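Cleaning and Checking Shape-Sorter Blocks on a Wooden Board

Greveck Toy Library, Trerncombe Branch
Procedure prepared by Shu-fen Chu
Last revised April 16, 2020

Purpose

This procedure applies to all plastic shape-sorter sets returned to the Trerncombe branch. It covers the washing, drying and inspection of the blocks before a set is placed back on the lending shelf. Wooden blocks and sets with electronic parts are handled under separate instructions.

Materials

Warm water and mild dish soap
A soft brush
Two clean cotton towels
A flat wooden board, free of splinters
The lid of the sorter box
The set card

Washing

1. Empty the sorter box and set the lid aside. Remove any labels or tape left by the borrower.
2. Wash the blocks in warm, soapy water for 5 minutes. Do not use the dishwasher, even for sets marked as dishwasher safe.
3. Brush any block that has a ridged or patterned face, working along the grooves. Soap left in the grooves dries to a white film.
4. Rinse under running water and place the blocks on the first towel. Turn them after 15 minutes.
5. Wipe each block with the second towel. Blocks must be fully dry before they touch the board.

Laying Out the Set

Place the board on a level work surface. Stand each block on end with its shaped face upward, so that stars, hexagons and cylinders can be told apart from above. Blocks may touch one another at this stage. Leave the near part of the board clear for the inspection itself.

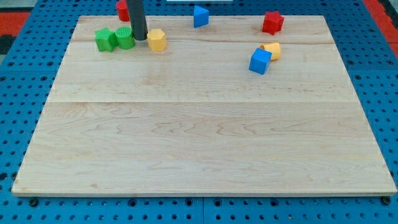 Should the blocks be sorted by color or by shape?

Sort them by shape. Several shapes in a set may share one color, and the set card lists the pieces by outline only.

Inspection

Take one block at a time to the clear part of the board and run a fingertip along every edge. A raised seam or chip that catches the skin is a fault, and the block must be withdrawn. Press lightly on the flat faces to check for cracks. Then pass the block through its own opening in the lid. It should drop without being forced. Turn star and hexagonal blocks and try them again in a second position.

Record withdrawn blocks on the back of the set card. Replacement pieces are ordered from Grodthorpe using the form in the Chou cabinet, second drawer. A set with a missing or withdrawn piece is not to be lent.

Care of the Board

Wipe the board with a barely damp cloth after use and stand it upright to dry. Do not soak it, as glued planks may open along the joints. Oil the board each August, and keep it out of use until the surface no longer feels tacky.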